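How to Budget for a Board Handling Cell

Start with the parts, before you ask anyone for a quote. Write down the shape of every board the cell will have to pick up, where a gripper can touch it, and what sticks up or hangs over the edge. Round boards with notched rims and capacitors lying on their sides need more planning than plain rectangles.

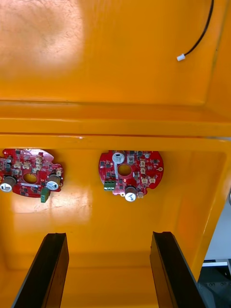 Next, split the budget into four lines: arm, gripper, fixtures and setup time. When we priced our cell, Vollent and Gristico both quoted the arm and gripper together, so ask for them separately. Fingers wear and should be treated as a supply item. We set aside $776 for spare fingers and pads in the first year.

Fixtures are where most plans come up short. Allow for trays, a mounting surface and at least one redesign. Our tray order from Drummond took 6 weeks, and the second version took another 8.

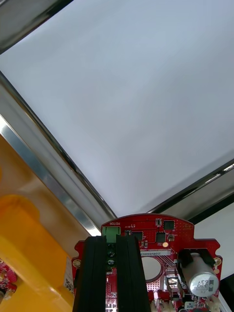
Setup time should include teaching each pick position, then running real boards. Plan on a trial of 1000 picks before you sign off, and keep a log of every miss with the board type and position.

Wrist cameras, cables and software licenses often sit on a separate quote. Bimero bills its license yearly, so put it under running costs. Get the renewal price in writing before you place the order.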